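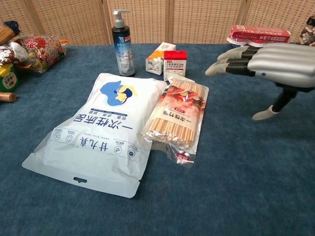
About Gulldale Engine Works

We rebuild engines. Mostly old ones, mostly British and Italian and German, and mostly for people who have been told by somebody else that it would be easier to find another car. We're in the old dairy buildings on the Pendberg road, through the green gates and up the slope, and if you can hear a distributor machine whirring away then you've come to the right door (if you can hear the radio you've come to the kitchen, but do put your head in anyway).

How we got going

Amparo Soler started the business in a single garage behind her house, having spent the best part of her working life in other people's machine shops. She'd served her time on a big horizontal boring mill, making parts for pumps, and the cars were an evening thing – first her own Lancia, then a neighbour's Triumph, then a friend of the neighbour's, and so on until there were more engines in the garage than there was garage. The first crankshaft she ever ground for money is still running, in a Rover that comes to see us every September for its oil change, and we make rather a fuss of it.

Itziar Escobar joined when the work moved to the dairy. She came from the carburettor side of things, and she'd be the first to tell you that she took the job on the understanding that she would never have to touch a cylinder head. That lasted until the second week. These days she looks after all our head work, along with fuel systems and the running-in bench, and she has strong views about valve seats which she is happy to share.

The two of them still run the place between them. There are a few more of us now, and we've taken over the cold store and the loading bay as well as the original milking parlour, but it's still a small firm and we'd like it to stay one. When you ring up, you'll speak to someone who has had their hands on your engine, or is about to.

What we do

A full rebuild is the heart of it. The engine comes in, on a pallet or in the car, and we strip it, clean it, measure everything and write it all down on a proper sheet with your name at the top. Then we ring you. We don't order a single part until you've had the sheet and had a good think about it, and you're very welcome to come and look at the pieces laid out on the bench, which plenty of people do, sometimes with their children and once with a large greyhound.

We do our own boring and honing, crank grinding, line boring, head skimming, seat cutting, guide replacement and balancing. White metal bearings we pour ourselves, on mornings when the weather is kind. Plating and camshaft grinding go out to people we've used for years and would trust with our own cars (and do).

We also take on smaller jobs. If all you need is one head pressure tested, or a set of rods checked for straightness, or somebody to tell you whether that scored bore will clean up at the next oversize, please do ask. A rod check is £70 for a set of four, and a strip and written report on a four-cylinder engine is £400, which comes off the bill if you go ahead with the rebuild. Sixes and vees take longer and we'll give you a price once we know what it is.

Carburettors have their own corner, with Itziar's name on the door. She'll rebuild a pair of SUs or a bank of Webers, and she'll set them up on the car too if you can leave it with us for a day or so. Bring it with a bit of fuel in, please!

The Bevan bench

Every engine we build gets run before it leaves. For a long time that meant strapping it to a frame in the yard and apologising to the sheep, but we now have a proper test bench, built for us by Bevan and installed where the milk tanks used to be. It has its own water and oil supply, so we can bring an engine up to temperature gently, hold it there, watch the pressures, let it cool right down, retorque whatever wants retorquing and then do it all again.

You're invited to be there for the first start. Most customers say yes, and some of them have driven a very long way to stand in a chilly room with ear defenders on. We've had one or two tears. The kettle goes on afterwards.

A job we're fond of

We get asked what the hardest one was, and the answer is probably the Vodia. If you've never heard of a Vodia, don't worry, neither had we. It arrived as a bare block and several biscuit tins, an overhead cam four of 1,109 cc with no drawings, no manual and a head gasket that hadn't been made by anyone for longer than Amparo has been alive. We ended up drawing the gasket ourselves from the block face, having it cut in copper, and making the cam followers from solid bar. The owner now takes it up hills rather faster than we would like.

Engine number 249 in our book, if you want to see the notes. The book lives on the shelf by the office door, and everything we've ever built is in it, with the clearances in pencil and the occasional ring from a mug.

Learning the trade

We always try to have somebody young in the workshop. It takes years to get a feel for this kind of work, and an awful lot of what we know was taught to us by people who've long since hung up their overalls, so it seems only fair to pass it along. Our learners begin on the cleaning tank and the measuring table, and they stay on the measuring table until they can get the same reading from the same journal before lunch and after it. Then they choose where they'd like to go next.

If you think you might like to have a try, write to Amparo. You don't need certificates. Tell her about something you've taken to bits, and whether it went back together.

Coming to see us

The workshop is open on weekdays from half past eight until five, with a break for lunch at one. You can turn up without an appointment, though if you're bringing an engine it helps to ring first so that we can have the hoist free and the loading bay clear. There's room to turn a trailer at the top of the yard. The track is a bit rough after rain, so low cars may prefer to park by the gates and walk up.

We're happy to talk to owners' clubs, too, and we do like a group visit. Let us know how many are coming and whether anybody needs the step-free door, which is round the far side by the old cold store.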